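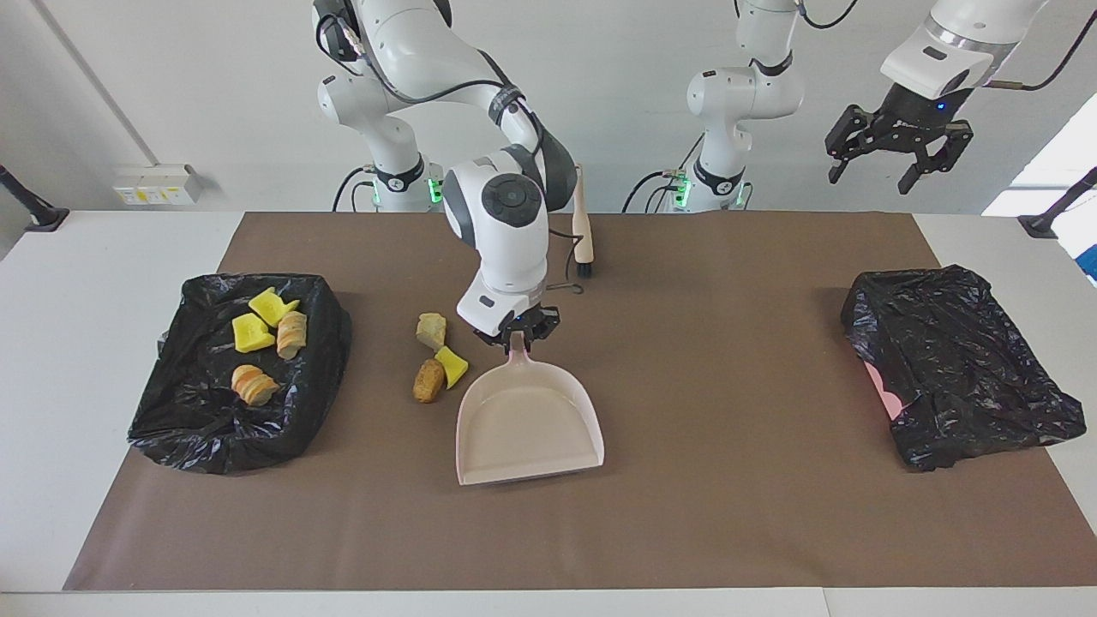
Department of Housekeeping and Domestic Studies, Atstead College

Chapter 4
Sweeping Up: The Dustpan, the Brush and the Bin

Most books on household work give sweeping half a page. They tell the reader to sweep towards the pan, lift it and empty it, and then they move on to vacuum cleaners, where there is more to sell. I doubt that many of their authors had swept a floor that week.

The tools are cheap and few. A hand brush with a wooden handle and black bristles, a plain pink dustpan and a bin with a bag turned over its rim will do for most small jobs on a table or a mat. Whether they do them well is another matter. Manufacturers make large claims for dustpans, and the claims deserve a hard look before anyone spends money on them.

Take the lip. In most pans it is the part that decides whether crumbs go in or under, and it is the part least often mentioned on the label. A raised rim round the back and sides keeps the dirt in once it has arrived. It does nothing for the fine line of dust left along the front, which every sweeper knows and which the advertisements leave out. We were told by one supplier, Cleltier, that its pan left no line at all. Fanni Fülöp tried it on 19 floors for this chapter and found a line on every one of them -- thinner on lino, thicker on brick.

Bristles are argued over in much the same way. Stiff ones are said to be better for grit and soft ones for flour, and this may well be so, but the tests usually quoted were done on bare boards. Section 4.3 repeats them on matting, with 40 grams of dry sand and then 175 grams, and the results are less tidy.

The bin liner gets more respect here than it is usually given. A bag folded well down over the outside of the rim is less likely to slide in when a pan is knocked against it. Some writers advise tying it as well. I have yet to see a good case for the extra trouble in a small bin emptied daily.

Before reading on, sweep one room at home in your usual way and write down how long it took, including the emptying. Keep the note. You will need it for the exercise on page 140, where the Bozsik method is set out and then, I am afraid, timed.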